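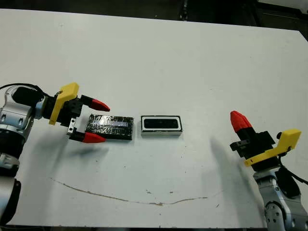 Small things, wrapped and boxed: packing up the Lillis store

Saturday, November 2, 2024
By Gemma Melis

The Lillis store at 29 Olier Street closes in December and its contents go to two smaller rooms at Fashola Yard. Most of the collection is flat: trays, frames, holders, plates and the odd tin lid. The furniture went first and the small things are going now. The pictures in this gallery were taken over several weeks of packing. Captions are by me, with corrections from Kwok-wai Ng and Maham Bhutto, who know the objects better than I do.

Sorting by size
Everything flat was sorted by its long side before any of it was wrapped. The old catalogue goes by maker, which is no help when you are trying to fill a box.

Print tray, Illum
Shallow, with a raised lip. Illum sold these to portrait studios with the frames to match. The store has the tray but no frame, and Maham has been looking for one since she started.

Loupe stand
Folds to the thickness of a biscuit. The hinge pin had worked its way out and has been put in a labelled bag tied to the leg.

Wrapping
Tissue first, then clear film, then tape over the film only. The tape must never touch the object. Aldo Serra wrapped most of the metal pieces, and his corners are better than anyone else's.

Ashtray from the Lillis front office
Pressed glass, chipped on one side. It was on the desk when the firm shut and was still there when the collection was made. The chip is old and is in the 1990s notes.

Label drawer
Paper labels in Kwok-wai's handwriting, going back to his first year. He has asked to keep the drawer when the labels are used up.

Letter holder
Tin, with three slots. The middle divider is bent and was left bent. We had a short talk about straightening it and decided to leave it to the next person.

Slide frames
A box of spares, never used. They were still in the shop paper, and the paper has been kept with them.

The long shelf
The deepest shelf in the store, 700 mm from front to back, which sounds useful until you need something from behind the fifth row. There was a second set of pen trays at the back that had been marked missing.

Pen trays, second set
Found behind the letter scales. One had a rubber band melted on to it. Maham got it off with a wooden spatula and a good deal of patience.

Letter scales
Packed with the weights in a separate box. Please do not put them back together at the other end without checking the number on the base, as two of the sets had been swapped at some point.

Flat tins
Mostly for pastilles. The lids are stored on the tins and the tins are stored upright, like books. This takes more padding but the lids no longer scratch each other.

Photograph holder, folding
Covered in cloth that has faded unevenly. The inside has kept its colour. It came from the same house clearance as the sewing box further down.

Foam
We bought foam in sheets and cut it at the store. Gonçalo Cordeiro made card patterns for the common sizes, so that anyone could cut a piece without measuring. The patterns are staying with the collection.

Boxes
One size of box for nearly everything. A full box must not weigh more than one person can carry up the stairs at Fashola Yard, and those stairs have a turn in them. Aldo walked one up before we ordered the rest.

Sewing box, top tray only
The box itself has gone to be treated for woodworm. The tray is metal and did not need to go with it. Buttons are in an envelope and have been listed by colour.

Name plates
From the doors at Lillis. Some still have their screws, and these have been wrapped one at a time. The plate for the boardroom is a later copy.

Card holder
Made for a shop counter. The card inside gives the opening hours for a bank holiday and has been left where it was.

Tray with no number
It has been in the store for as long as anyone remembers and is not in any list. Kwok-wai thinks it is the bottom half of a stamp case. It has been given a temporary number and its own bag.

Photographing before wrapping
Each piece was photographed front and back with its label. It slowed us down in the first week, when we were still arguing over which way up some of them went.

Mirror backs
Only the backs. The glass was lost or broken long before the objects reached us. They stack well, with a sheet of tissue between each.

The list
One line per object, with box number, shelf number and a note on condition. Maham typed it and Gonçalo checked it against the boxes. There were four mistakes, all on the same page, and they have been put right.

Ruler case
Leather, stitched along one side. The ruler inside is the wrong one, too short by a thumb's width. They came together and will stay together.

Developing dishes
Enamel, with rust at the corners. Wrapped in tissue only, with no film, so that air can get to them. Boxes with unfilmed objects have a green sticker on the short end.

Calling card tray
The oldest piece in this part of the store. It was shown in the Illum display at the library and has the display number still on the back in pencil.

Shelf 30
Empty for the first time. The paint underneath is a different colour from the rest of the room, a sort of mustard, and Kwok-wai says the whole store was like that once.

Things we took out
Not everything is going. A number of modern plastic holders had been used as storage over the years and then been shelved by accident with the collection. They were checked against the list and taken out. Gemma's stapler was also found.

Handling gloves
Cotton for the metal, nitrile for anything enamelled or painted. A box of each was kept on the table by the window, with a bin next to it for the used ones.

Second check
A box is closed only after a second person has read the list aloud against what is in it. Maham reads and Aldo points. They can do a box in less time than it takes to make the tea.

Stacked for the van
Boxes are four high and no more. The first load was 70 boxes, and it went on a dry morning with Gonçalo in the front of the van holding the letter scales on his knees.

First room at Fashola Yard
Shelves up, nothing on them yet. The second room needs its blinds before any of the cloth or paper can go in. We were told the blinds would come in October and are now told December.

Door at Olier Street
The sign stays with the building. The new landlord has asked for it and we have said yes.

More pictures will be added when the cloth items have been packed. If you have worked at Lillis or know someone who did, and you can tell us what the tray with no number is for, please leave a note at Fashola Yard for Kwok-wai Ng.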